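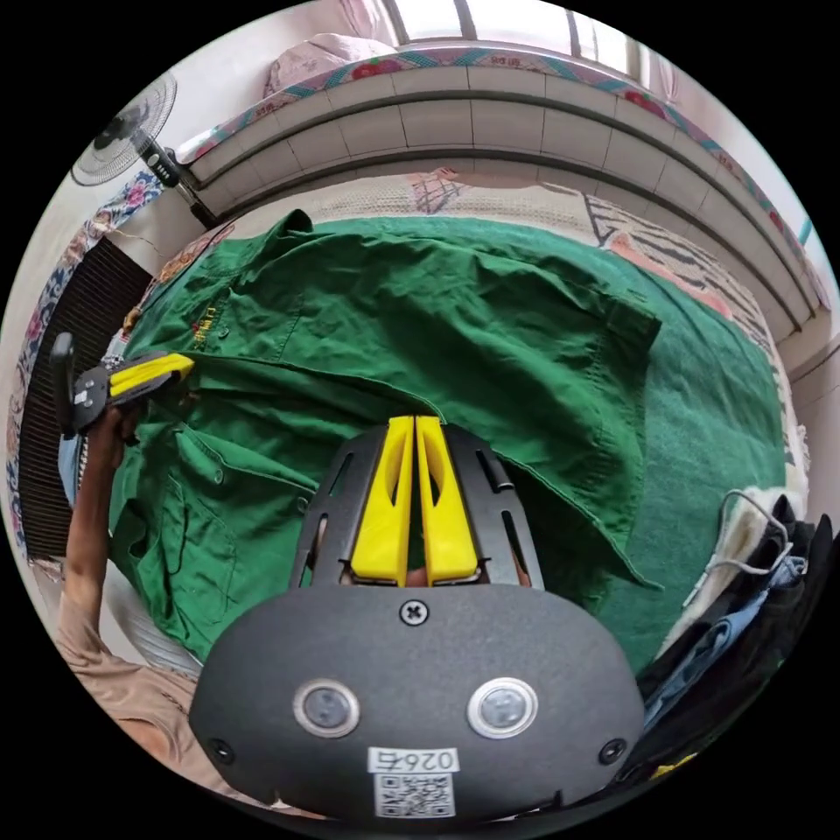 Open Day Questions, Answered (Mostly)

Hi everyone! Stavros Psarras here. I've been running the open days at Virkis in Ustville for a while now, and my inbox fills up with the same questions every March, so I'm putting the answers in one place. If yours is missing, write to me and I'll add it when I get a minute.

What will I see when I come?

People at work, mainly. We teach robots to handle laundry, and the teaching starts with a person holding a pair of gripper tools and folding clothes with them. You'll watch a few folds up close, then we walk over to the robot side and you can see what it makes of a shirt. The whole thing runs a bit over an hour, longer if your group likes to talk (mine usually does, and I'm no help).

Do I get to try the grippers?

Yes! This is everybody's favorite part. You hold one in each hand and the yellow fingers close on whatever you're after. Picking up a work shirt by the edge near the collar sounds like nothing until you try it without your own fingertips. My first one took me so long that a coworker went and got lunch. Kids can try too if their hands are big enough to hold the handle comfortably.

Why do you fold on a bed?

That's where plenty of people fold their clothes. A big smooth table is easy, and we do have one, but a bed gives a little when you press on it, and the sheet likes to come up along with the sleeve if you pinch too deep. Patterned sheets are fine. Please don't smooth everything out for us when you take your turn, we like it lumpy.

What's the hardest thing to fold?

Long sleeves, if you ask me. One of them always wants to wander off across the bed while you're busy with the other end. Buttoned shirts are next, and then anything with a cord on it. Towels are a vacation. My coworkers on the robot side will tell you fitted sheets, but I refuse to count those as foldable.

What's the square code on the gripper for?

Each tool has a number and a QR code on its label so we can tell which one is which. You don't need to scan anything. If you're trying the tools during your visit, just put them back on the rack where you found them, please and thank you.

How many folds have you done so far?

The shirt set stands at 672 as I write this, and we're aiming for 1000 before we move on to pants. Visitors' folds don't go in the set, so relax, you can't mess anything up. I get asked that one a lot by nervous people.

Will the robot be working on the day I visit?

I hope so. It's a live demonstration, which means it sometimes grabs two layers when it wanted one and then stands there holding them. We leave it alone when that happens and let it try again. Some visitors are let down by that, but I think it's the best part, and the questions get a lot better afterward.

Can I bring my own laundry?

Clean laundry, yes, one or two pieces. Last year a lady brought her husband's bowling shirt and we all had a great time with it. Leave the delicate things at home.

How do I book, and what does it cost?

It's free. Write to the open day address with your name and how many of you are coming. We had 282 visitors at the last one and the afternoon got pretty packed, so if you don't like crowds come at 10 in the morning.

Where do I park?

Use the lot behind the Sinel building and walk around to the side door. The front lot belongs to our neighbors and they do tow. The side door has no steps, so it's also the one to use if you're coming with a wheelchair or a stroller.

Can I take pictures?

Sure, go ahead. Ask before you take one with somebody's face in it, and please skip the screens in the back room.

My school or club wants a visit of its own. Is that possible?

Often, yes! Tell me the size of your group and the ages, and give me two or three dates that suit you. Bigger groups get split in half, with one half folding and the other half at the robot, and then you swap. Bring short sleeves if you can, it gets warm in there.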